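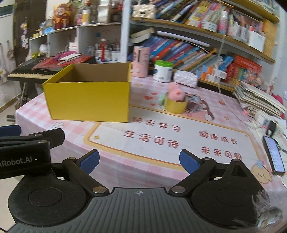
桌上这只黄纸箱,我准备跟它较劲一晚上。桌布上印着“快乐学习 健康成长”。

先说清楚,我不是来推荐收纳方法的。我对收纳方法这个行业整体持怀疑态度,写这一串是因为上周有三个人问我家里小孩的学习桌怎么收拾,我一个一个回太累,统一写在这儿。

起因是一篇转得很火的文章,作者叫 Dougal Laing,自称“一箱法”创始人。核心主张:一张桌子只配一只箱子,每天收工时所有东西进箱,第二天从箱里往外拿,拿不到的就是不需要的。听着很爽。我读到第二遍就开始觉得不对劲。

第一个疑问:什么叫“拿不到的就是不需要的”?我家孩子上小学二年级,三角尺一学期也就用那么几回,但要用的那天早上七点二十找不着,全家都得陪着翻。按他的理论三角尺早该扔了。

第二个疑问:箱子有多深,他只字不提。箱子一深,东西就分成两层,上面一层天天用,下面一层等于埋了。我外婆管这个叫“腌”。

文章下面挂着一个商品链接,牌子叫 Soltisska,一只收纳箱卖298。我看了半天详情页,没看出它比纸箱多了什么,除了一个盖子和一段关于“秩序感”的文案。详情页还写了“已有2,979个家庭加入”。加入什么?买个箱子怎么就叫加入了?

所以我决定用纸箱试。纸箱零成本,试砸了直接踩扁送楼下。这只是亮黄色的,敞着口,正面什么都没印,里面就是普通的纸板本色。上沿不太齐,不碍事,我又不拿它参展。

有人会说纸箱不好看。请问儿童桌上有什么是好看的?桌布本身就是粉白格子,上面又是白花又是小星星,还有个系蓝色蝴蝶结、像小鸡的卡通角色。在这块布面前谈配色,大家都省省吧。

顺便说说这块布。“快乐学习 生活可待,健康成长 未来可期”。后半句我懂。“生活可待”是什么意思我想了好几天。生活可以等待?还是生活值得期待?要是前者,那倒挺符合写作业写到九点半的实际情况。

孩子问过我这四个字怎么讲,我说就是让你快点写。

回到箱子。我的规矩跟 Laing 那套不一样,他那套是晚上清空桌面,我这套是先把不该在桌上的东西弄走。顺序很要紧,你要是一上来就往箱子里扫,扫完了桌面是干净,箱子里就是昨天那张桌子,换了个方向放而已。

我的做法,试行版:

一,桌上每样东西拿起来问一句,这周用过没有。用过的放左边,没用过的放右边。不许犹豫超过一口气的时间。

二,左边的进箱。大的竖着靠边,小的装进一个开口的袋子再进箱,省得橡皮全沉底。

三,右边的不进箱。找个别的地方去,书架也好,抽屉也好,送人也好,反正别占桌子。

四,箱子装到三分之二就停。再往上堆,孩子就会从最上面开始往外扔着找,这个场面有孩子的都见过。

五,箱子不上盖。有盖的箱子到最后都会变成一个台子,上面放水杯,放快递,放另一只箱子。这也是我对 Soltisska 那个盖子最大的意见。

有没有效果,现在说不了。我最讨厌那种收拾完当天就宣布“彻底改变了我们家”的帖子。当天谁家不整齐?你过六周再拍一张给我看。

说到这个。朋友转给我一个收纳博主 Alasdair Dunbar 的视频,标题是“六个动作告别乱桌”。我认真数了,六个动作里有四个是买东西。第五个是贴标签,标签机也在他橱窗里。第六个是深呼吸,这个免费,我做了,桌子还是乱。

他推的那套分隔盒叫 Odadetti,全套下来2,144。两千多块钱,装铅笔。我小时候铅笔放在奶粉罐里,后来也正常毕业了。

评论区有人替他说话,讲“好的工具能培养孩子的仪式感”。我对仪式感没意见,我对两千多块钱的仪式感有意见。

再说一个我不信的说法:颜色鲜艳的容器能让孩子主动收拾。原话是“黄色激发行动力”。那我手上这只箱子够黄了,黄得不能再黄。等着看它激发谁。到目前为止它只激发了我。

也有人提醒我纸箱不耐用,怕潮,底会塌。这个我认。底下我打算横竖各贴一道宽胶带,里面垫一张硬卡纸,别往里放水彩和没拧紧的胶水。塌了就换一只,家里缺什么也不缺纸箱。

还有人问大小怎么选。别信什么黄金尺寸。把孩子最大的那本练习册竖着放进去,能露出一截方便抓,就行了。露太多容易翻,全埋进去就找不着,自己拿手比一下。

有人问箱子放桌上还是放地上。我倾向写作业时放地上,右手边,收工后再搬上桌。一直放桌上的话它会吃掉半张桌子,孩子就得缩在剩下那半边写字,写着写着胳膊肘就顶到箱子。

但放地上有个问题,会被踢。我家这位写字的时候腿是不归大脑管的。所以这条我保留意见,先试,试不好再改。

桌布我也犹豫过要不要撤。支持撤的理由是花纹太闹,橡皮屑掉上去看不清。支持留的理由是孩子喜欢那个小鸡。我投了撤,家里投了留,二比一,留。民主就是这么回事。

有朋友把 Drundoder 的打卡表发给我,说配合打卡孩子才能坚持。我看了一眼,每天要填的格子比作业还多。一个帮人减少杂物的方法,第一步是往桌上再放一张纸。我就问问,这张纸进不进箱?

另外请不要再给我发 Buchanan 那篇“凌乱的桌面代表创造力”了。十月份到现在我收到好多遍。我桌面凌乱了三十多年,创造力在哪里,谁看见了请通知我。

说句稍微公道点的。Laing 那篇文章里有一条我觉得站得住:收拾的时间要固定,而且要短。他说五分钟,我说一首歌。孩子对分钟没概念,对一首歌有概念,副歌放第二遍就知道快到头了,会自己加速。

这条不需要买任何东西,所以在他的文章里只占了两行。

至于谁来收,我的立场是孩子收,大人站旁边闭嘴。难点全在闭嘴。看着他把尺子横着塞、把本子卷着塞,你得忍住。你一伸手,从此就是你的活了。

我上次忍到第四分钟破功的,经验不可参考。

刚有人私信问能不能把我这套整理成表格。不能。我刚嘲笑完打卡表。

还有人问那只黄箱子哪里买。朋友们,那是个纸箱。

先写到这儿,作业那边喊我了。星期三之前我不更新这个话题,谁问都是“还在试”。到时候要是箱子里装的全是零食包装,我也会照实说的。

补一条,刚想起来的:旧卷子别进箱。旧卷子单独一摞,夹子夹好,放大人那边。放孩子箱子里的卷子,考得好的会一直在最上面,考得不好的你这辈子见不着。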